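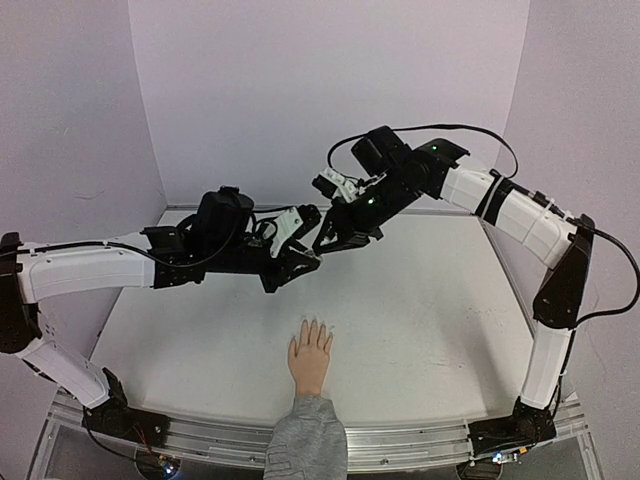
Crema limpiadora Kiani para superficies blancas, bote de 500 ml
Reseña de Sofia Karagiannis
02/06/2024

Compré la crema Kiani para los muebles blancos de casa: la encimera de la cocina, la mesa del cuarto de costura y las puertas de un armario que ya estaba en el piso cuando entramos. Llevo dos meses con ella y voy por la mitad del segundo bote.

Viene en un bote de boca ancha con tapa de rosca. La textura es espesa, parecida a la de una crema de manos, y apenas huele. En el bote recomiendan ponerla con un paño húmedo, esperar tres minutos y retirar. La esponja que incluye es demasiado blanda y se deshizo a la segunda semana. Uso un paño de microfibra de los normales y va mejor.

Manchas de café y té: salen a la primera, también las del día anterior. Grasa de cocina: bien, aunque junto a los fogones tuve que repetir. Bolígrafo: queda una sombra azulada que se va aclarando con los días. Rotulador permanente: no lo quita. Cúrcuma: tampoco del todo, y es lo que más me interesaba. En el canto de la encimera sigue habiendo un cerco amarillo del tamaño de una moneda.

Con los arañazos no hay que esperar nada. La etiqueta dice «devuelve el aspecto uniforme» y se presta a confusión. Si el arañazo tiene suciedad dentro, al limpiarlo se nota menos, pero la marca sigue ahí. Para eso hace falta una pasta de relleno; Hunel tiene una en tubo que da buen resultado en muescas pequeñas, si se acierta con el tono de blanco.

El acabado es mate en superficies mate. En las brillantes conviene ir con cuidado: en una de las puertas del armario froté más de la cuenta y dejé una zona apagada que se ve de lado, con la luz de la ventana. Desde entonces pruebo siempre en una esquina. Tampoco la usaría en madera pintada a mano.

Deja residuo si no se aclara. Es una película blanquecina que se nota al pasar la mano y que atrapa el polvo. Con dos pasadas de agua limpia desaparece. En la mesa de costura es un detalle importante —las telas oscuras se llevan todo lo que encuentran— y ahí aclaro tres veces.

Antes usaba el espray de Eltero, más cómodo para el repaso diario y peor con la grasa seca. Sigo teniendo los dos. El espray para después de comer y la crema los sábados.

La tapa se endurece si se queda producto en la rosca, así que hay que limpiarla antes de cerrar. Hay también un formato de 300 ml con dosificador. No lo he probado, pero para una cocina pequeña sería suficiente.

Lo mejor: café, té y grasa, y que casi no huele.
Lo peor: la esponja, el aclarado y la cúrcuma.
¿La volvería a comprar? Sí, sin la esponja.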